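[plernbridge-allotments] Re: Water rates for the lower plots

From: Ladan Ebrahimi
To: plernbridge-allotments

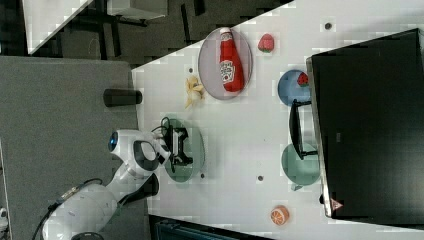 I went through the old bills last night and the numbers are closer to Khairul's than to mine. The lower plots used 1420 gallons in August, and I had been working from the spring reading, so please ignore the sheet I sent before.

Khairul Osman wrote:
> The meter by the Jacobs gate reads 1420 for the month. The upper
> one reads 1004. I don't see how we can keep splitting the bill
> evenly when the lower side has the tomatoes and the long hose.
> Can we go by meter from now on?

Going by meter is fine with me. Two things need to be settled first.

The tap behind the Penance shed is on the upper meter, but three of the lower plots fill their cans there. Either those plots pay a flat share to the upper side or they stop using that tap. I would take the flat share.

The other is the leak at the second standpipe. I tightened the collar and put new tape on it, but it still drips when the valve is fully open. Please close it hand tight only. The last person used a wrench and the washer is chewed up. I have a spare washer and will fit it when the water is off.

If you disagree about the meters, write to the list before the next bill comes. I will send a new sheet after that.

Ladan

2 replies | 0 shares

Recent threads
Re: Compost delivery, where to dump it
Gate code not working
Squash seedlings to give away
Slugs again

Contact the list owner | Copyright Plernbridge Allotments | Back to top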